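## Chapter 8: Dry Mouth

Saliva does more than keep the mouth comfortable. It rinses away food, weakens acids and carries the calcium that repairs early damage to enamel. When the flow drops, decay often starts at the gum line, where the root surface is soft.

The most common cause is medicine. Pills for allergies, blood pressure and depression can all reduce flow, and patients rarely connect the two. At the Triltthorpe clinic, Wouter Verhoeven reviewed the charts of 300 adults and found 63 who had reported a dry mouth at a checkup.

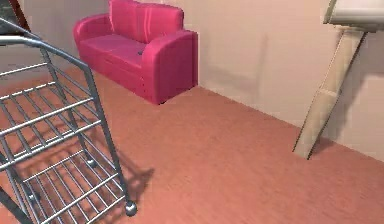
Ask first about nights. Flow is lowest during sleep - a patient who keeps water by the bed may have a problem that a daytime exam will miss. Section 8.1 covers how to take the history, and Section 8.2 how to measure resting flow.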